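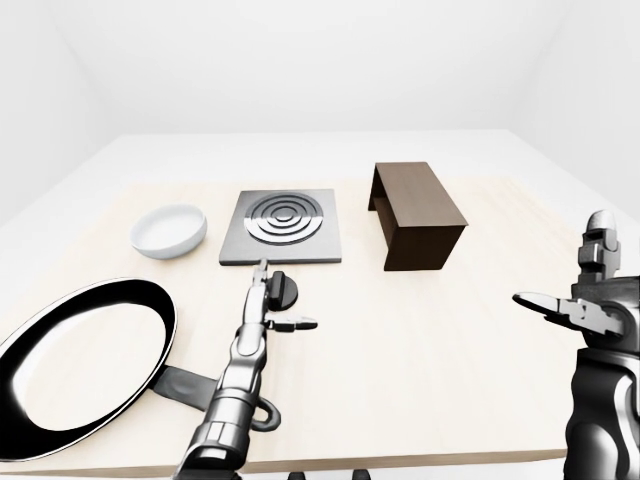

kitchen task in sim. bowl, burner plate, knob, box, pan. two arms, one very tired operator

ok thread on collecting demos for the stove task bc people keep asking and I keep answering in DMs. going fast, have a job running

1/ Target for March was 297 usable episodes. Usable = both hands behaved, no physics weirdness, labels filled in. Not there yet. Closer than I thought I'd be tho

2/ Teleop all the way. No scripted motions in this batch. We tried scripted last time (the Ovden set, if you remember it) and the policy learned one beautiful straight line reach and then fell apart when the pan moved a hand's width

3/ So now everything moves a little between episodes. Pan angle, bowl, knob. Small shifts. Big ones made the operators hesitate, and the hesitation goes straight into the data — you get a policy that hovers

4/ Hovering is my whole life right now. 21 episodes thrown out this morning just for long pauses over the handle

5/ Cengiz Demirtaş wrote the filter that catches them. Looks at wrist speed, flags anything that stalls mid reach. Simple, a bit mean, works. Go bug him for it, he says he'll clean up the repo "soon" 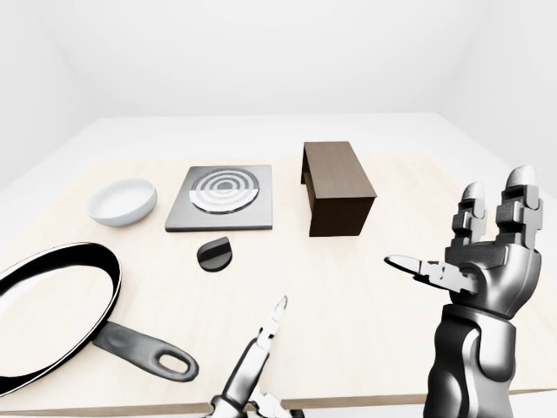
6/ Top question from the DMs: do failed demos go in the training set?

They go in a separate folder with a failure tag, and the first policy trains without them. Later we use them for the success classifier. Mixing them in early cost us a week on Sisside and I'm not doing that again.

7/ Operators do 32 episodes a sitting, max. Past that the reaches get sloppy and everbody starts using their favorite hand for everything

8/ which, yes, hand balance. Check it early. I had a whole chunk where the right arm basically did nothing and didn't notice until the plots came back

9/ Start pose matters more than I wanted it to. If every episode begins with the hands in the same spot the policy treats that spot as holy. We jitter it now, wrists too

10/ Episode names: date, operator initials, layout seed. Do NOT put "final" in a name. Looking at you, Piątek folder

11/ Write the language label right after the episode, by hand. I let them pile up once and ended up with 55 clips all called "move pan". move it where?? had to rewatch every one
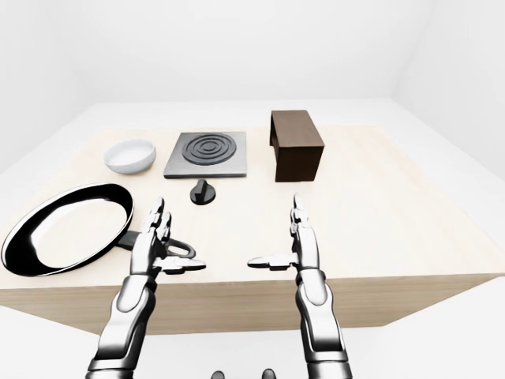

same table, another view. hands up, thumbs pointing at each other

12/ Next up is more clutter on the table and a second pan, maybe. Sondton people want drawers. I do not want drawers

13/ Will post the filter thresholds once I trust them. Probaly tonight after 9 if the job doesn't die again

14/ job died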